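Subject: Re: [vuldale-knit] Washing old wool sweaters
From: Algirdas Hunt
Date: July 25, 2010

Si-eun Seo wrote:
> I have two of my grandfather's wool pullovers, one of them from
> 1927 if the family story is right. They smell like the attic.
> Can I wash them at home or do I need a cleaner? Kyung-hwa said
> cold water only, but she wasn't sure about soap.

Si-eun,

Kyung-hwa is right about the cold water. I would do it at home. The cleaner in Vuldale shrank a vest of mine in January and I haven't gone back.

Check for moth holes first and run a thread through any loose stitches, or they will open up in the water. Fill the tub, add a capful of baby shampoo, and push the sweater under. Leave it 15 minutes. Don't rub or wring. Drain, then rinse with water at the same temperature. Old wool may give off a lot of brown the first time, so plan on a second rinse.

Roll it in a towel and press. Then lay it flat with the sleeves out to the sides and pull it to its old measurements while it is damp. Write those down before you start. I forgot once and ended up guessing. 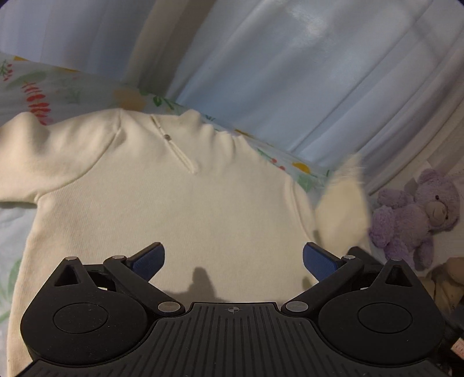

Algirdas Hunt

Drying takes me around 2 days in summer with the windows open. Keep it out of the sun and turn it over once. Never hang it, the shoulders will go.

For the one from 1927 I would try a corner of the hem first with a wet white cloth. If color comes off, stop and ask Salvador Frade, he has worked with older pieces than I have.

Cedar blocks are fine for storage but sand them every year.

Algirdas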